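# Does the Breakfast Corner Save Anyone Time?

Project report, Household Systems II
Amrit Grewal and Shirley Marchand
Supervisor: Lise Ouellet

## 1. Where the claim came from

The residence office at Virholm put up a flyer in March saying that a fixed breakfast station "cuts the morning routine in half." No source was given. When we asked, we were sent a two-page handout called the Closari layout, which says that a toaster, a coffee maker and a tray kept together on one surface will save a student 140 seconds each morning. The handout doesn't say what the student was doing before, or how far away the bread was. We think both of those matter more than the table.

Our question was narrow. If you put the toaster, the coffee maker and the dishes on one table, is the person really faster, or does the toaster set the pace no matter what?

## 2. The toaster

We used a two-slot toaster with a dark green body and a metal plate on top. Our routine called for a single slice, so one slot stayed unused. The handout assumes two slices, which already makes its number hard to compare with ours.
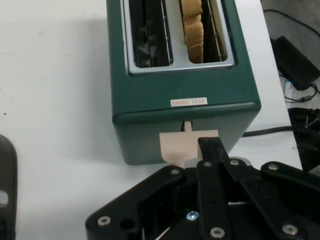
*Figure 1. One slice in the right-hand slot, with the lever paddle low on the front of the toaster.*

The lever is a wide, pale paddle on a narrow stem. We paid attention to it because the handout counts "lowering the bread" as one of its steps and gives it a full five percent of the routine. We couldn't reproduce that. Pressing a lever is over before you can read a stopwatch properly, and any number we wrote down would have been our own reaction time. We left it out of the tables.

What did take time was toasting, and no layout changes that. On our usual browning setting a slice took nearly 140 seconds, the same figure the handout claims to save. We don't know if this is a coincidence. Réjean Després, who marked our draft, thought somebody had measured the toast and called it the savings. We can't prove it.

## 3. The table

Everything goes on one white table. The coffee maker stands at the back and the toaster is to the right of the serving tray. The tray holds a white mug and a red bowl with a black rim.

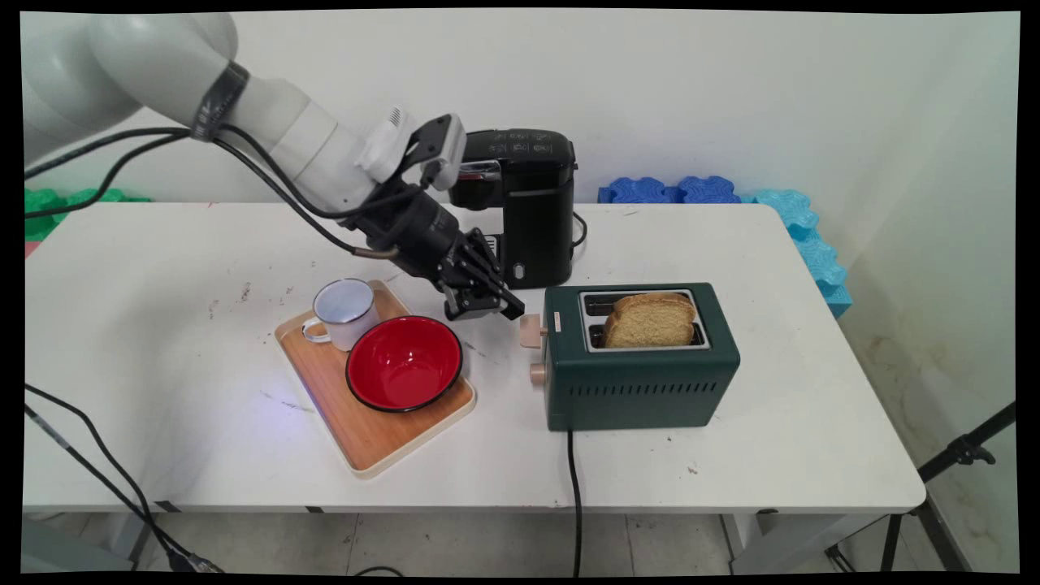 *Figure 2. Tray, coffee maker and toaster on the one table.*

Two objections to this arrangement came up early.

First, the toaster cord runs down over the front edge of the table to the floor. The handout's drawing has no cords in it at all. A person standing at the front is standing where the cord is, and Shirley wanted it moved before we recommended this setup to anybody. Going out the back would be better.

Second, the tray takes up a lot of room for something that carries a mug and a bowl. Amrit argued for keeping it, on the grounds that it makes one trip out of two. That is true if you eat somewhere else. If you eat standing at the table, as most people on our floor do, the tray is in the way.

## 4. Results

We ran 50 mornings' worth of trials, split evenly between the one-table layout and the ordinary one, where the toaster and the dishes live on opposite sides of the kitchen. The mean difference was 19 seconds in favor of the one table. Almost all of it was walking to get the mug and bowl.

So there is a savings, and it is a lot smaller than the flyer's. It also shrinks if you fetch your dishes while the bread is in the toaster, which is what a hungry person does anyway. We didn't control for this and should have.

## 5. Limits

- The same two people did every trial, and we got quicker with practice.
- Coffee was timed separately and is not in the 19 seconds.
- The bread came from more than one loaf, and the slices were not equally thick.
- Murray Landry sat in on the Friday trials and talked to us the whole time. Those runs are slower. We kept them in.

## 6. Recommendation

The residence office should take "in half" off the flyer. If it wants to set up the table anyway, route the toaster cord to the back and make the tray optional.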